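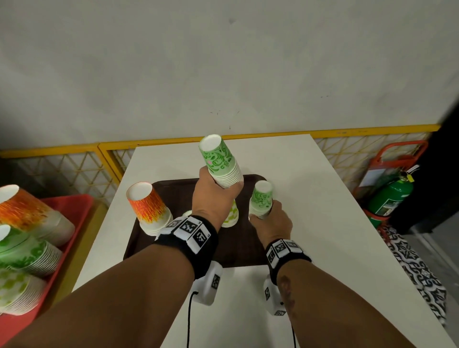
Members of the regional boxing association visited the Entwistle training hall in April, at the invitation of its director, Dörte Kröger. The hall had opened its doors to coaches, parents, and officials for one afternoon, so that they could see how young boxers are prepared for their first season of amateur bouts. The following report was requested by the clubs that were unable to attend.

The building stands on the east side of Candia, behind the old bus depot. It was a furniture warehouse until the association took over the lease. The main floor now holds two full-size rings, a row of heavy bags, and a weigh-in area with a certified scale. Running costs are met by dues and by a grant of $2000 from the Zaluren Foundation, which is renewed each year upon receipt of a written account.

Ms. Kröger opened the program at two o'clock. She stated that the hall has 46 registered boxers, most of them under the age of eighteen, and that no boxer is entered in a bout without the signed consent of a coach and a physician. Several visitors asked how weight is managed in the younger age groups. The hall does not allow boxers under sixteen to cut weight for a contest. If a boxer has grown out of a class, the boxer moves up.

The first demonstration was led by head coach Remedios Abella. Ten boxers worked through footwork drills along lines taped to the floor, then moved to the bags in timed rounds. Ms. Abella places great weight on the jab and on balance after the punch. She stopped the group twice to correct the position of the rear foot, and both times the drill was started again from the beginning. Visitors seated near the far ring had some difficulty hearing her remarks over the fans.
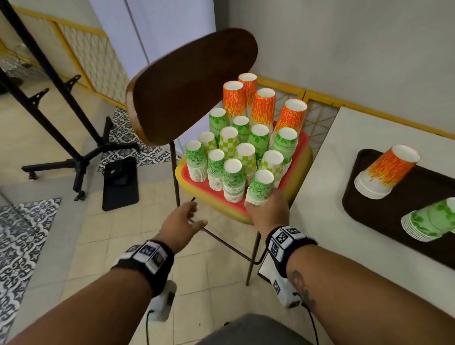
Sparring followed at three o'clock. All rounds were limited to light contact, with headgear and 16-ounce gloves. The most instructive pairing was between a tall southpaw from the Flultley club and a much shorter local boxer, who slipped inside the longer reach again and again and scored to the body. Ms. Abella used the bout to explain how a shorter boxer should close distance behind the lead hand and leave at an angle. A referee was in the ring for every round.

The visit concluded with a question period. Coaches from Flultley raised the matter of shared transport to out-of-town tournaments, and it was agreed that the two clubs would discuss the cost of a van before the fall. A request for a separate beginners' hour for girls was also received. Ms. Kröger replied that ring time in the evening is already full, but that a morning hour may be possible during the summer.

Clubs wishing to arrange their own visit should write to the hall at least 20 days in advance. Groups are asked to bring indoor shoes. Parking is available at the depot after noon.

This site uses cookies to remember your settings. By continuing to browse, you accept their use.

Comments (3)

ringside_dad
My son was the southpaw. He has been working on keeping his right hand up ever since! Thank you for having us.

M. Tolliver
Is the beginners' hour open to adults as well? I am 100 percent out of shape but willing.

Corner Stool
Good report. I would have liked more detail on the bag rounds. Were they two minutes or three?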